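4.2 Data set and training

The bag-handling task was recorded at the Kendembridge lab on the two-arm setup from the Badeo project. Fotis Psarras operated the arms and Joon-young Yoon checked the recordings. The full set holds 704 episodes, of which seven were dropped for missing joint data. Each episode stores joint positions, gripper openings and the video from a head camera and the wrist cameras.

The wrist views turned out to be the harder input. When an arm points away from the table, its camera sees mostly plain gray surfaces, and the policy has very little to locate itself by.

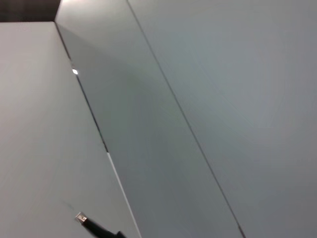 Figure 7. Wrist camera view with pale and gray panels; a cable with a metal connector at lower left.

We first trained on all views with equal weight. The loss went down as expected, but the arm often stopped short of the zipper pull. Masking wrist views with low texture – measured as mean gradient over the whole picture – removed 3,278 samples and made the reach more stable. The threshold was set by hand on five episodes and was not tuned further. 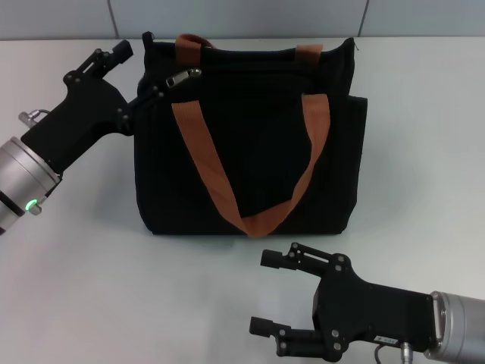

The black fabric gives weak contrast against the black fingers, so the fingertip position was taken from the joint readings and not from the video. The orange handle was easier to segment and served as the main cue for the pose of the bag. When the handle was folded over itself, the pose estimate was less certain, mainly in rotation.

The model without masking is kept as the baseline in Section 5. Both models use the same seed and the same train/test split.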